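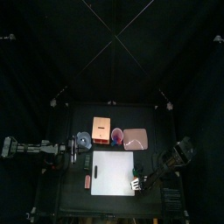
Yurchenko replied at last: the free edition of Jarilgate must keep its cover and the copyright page, and we can't sell it, also not as part of a bundle.

February, 4 p.m. Rebuilt the ebook file. It is now 600 KB, and chapter 12 starts on a new page as it should. The downloads counter says 2,292. Still to do: the Cumia reader loses italics in chapter 7. Ask Grarnasero if their converter makes the same mistake. Disclaimer text not changed.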